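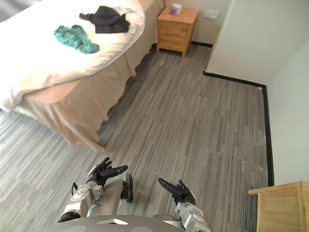
By Benedikt Weidemann
Filed under: Opinion / Robot Learning / Data Practice
Last updated: December

Most arguments about demonstration data are arguments about volume. A lab reports how many episodes it has, another lab reports more, and the discussion ends there. My complaint is with what goes into each episode, and in particular with the start of it, which is where the usual tools for cleaning data do the most damage.

Take a bedroom task with clothes on a bed. The goal is easy to write down: get the garments off the duvet and put them where they belong. Before a hand gets near any cloth, the robot has to settle where its base stands, which garment comes first and which arm will reach for it. These choices decide a large share of the outcome. They also look like nothing much when played back, and so they get trimmed.

At Plalside we kept a set of 2,887 episodes of household cloth handling. The first cleaning pass removed every stretch in which no joint moved beyond a small threshold. It shortened the set and made the loss curves look better. It also removed the pauses in which the operator was choosing a grasp. Selma Begović went back to the raw logs and marked 745 episodes in which the cut fell between looking and reaching. A policy trained on the trimmed set learned to begin reaching at once, and it reached for whatever was nearest.
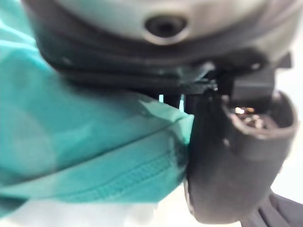 Wrist view: teal fabric at the finger, with the zipper along the lower part.

Wrist cameras make the opposite mistake tempting. Their pictures are full of contact, texture and seams, and a reviewer with limited time will favor them. A zipper or a fold edge is a good cue for where a finger is on the cloth. It says little about where the rest of the garment lies, or whether a second one is close enough to be dragged along. That information comes from the head camera, and it has to be recorded at the same time and kept with the same episode. I have seen sets in which the two streams were stored apart and the head stream was dropped to save disk space. I would rather have fewer episodes with both.
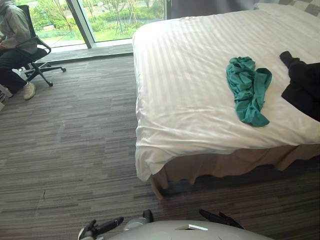

The same goes for the room. There is a habit of clearing the background before recording: blinds down, chairs out, people asked to leave. The Lenz protocol, which we followed for longer than we should have, required all three. Homes have windows with daylight in them and people sitting nearby. A learner that has only seen a cleared room will treat a bright pane or a chair base as something new, at the worst possible moment. Vary the light on purpose, and write down the time of day.

Resets deserve more attention than they get. An operator who resets the same task 30 times will drift toward a tidy layout, with each garment in the same place and the same sleeve pointing the same way. We now draw the layout from a list of 16 written starts, and the list includes heaps, overlaps and a duvet corner turned back. Operators find it slow. It is slow, and the time is well spent – a crumpled start that was planned costs less than another round of collection.

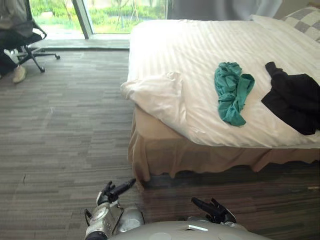
One objection is that all of this can be fixed in simulation. Cloth simulation has improved, and the Tokell package is fine for flat folding. It still gives heaps that are too regular, and it has no view on how a person hesitates. Another objection is cost. Keeping pauses, both camera streams and a proper start record adds storage and labeling hours. Those hours can be budgeted. Retraining on a set with the decisions cut out of it is harder to budget, as the fault usually shows up late and is blamed on the model.

My request to anyone publishing such a set is modest. State what was trimmed and by what rule. Publish the start list. Leave the raw logs available for as long as you can afford to, including the episodes you threw away.

Contact the editors | © Stanent | Back to top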